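3.2 Artificial Flowers in Guest Rooms

Many small hotels have replaced cut flowers with artificial ones over the past few years. We looked at how guests at two sites, Gungate and Drasard, rated rooms with each kind. Room size, bedding and price were the same within each site. 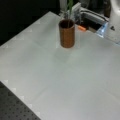
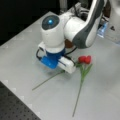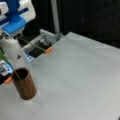
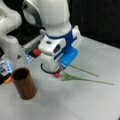
Figure 3. Tabletop views. The first shows an upright brown container; the second shows a small bunch of artificial red tulips.

Guests filled in a short card at checkout. The card asked for a rating of the room from 1 to 5 and left two lines for comments. We mailed no reminders. Over 300 cards came back, 135 of them from Drasard, where stays are longer and the front desk is staffed all day. Cards with no rating were dropped before the analysis.

Ratings for the two kinds of flowers were close at both sites. Guests who stayed one night rarely mentioned flowers at all. Those who stayed longer wrote more, and their comments on artificial flowers dealt mostly with dust and faded color. Comments on cut flowers were about smell and cloudy water. Several guests at Gungate reported allergies and asked that fresh flowers be kept out of the room in the future.

The choice of flower changed the cleaning work more than it changed the ratings. Fresh stems had to be trimmed and the water replaced during each stay. Artificial stems were wiped between guests, and the housekeeping staff at Drasard also washed them every Sunday. We did not measure the time spent on either task. Costs are treated in Section 4, using the purchase records kept by Özkan, the supplier to both sites.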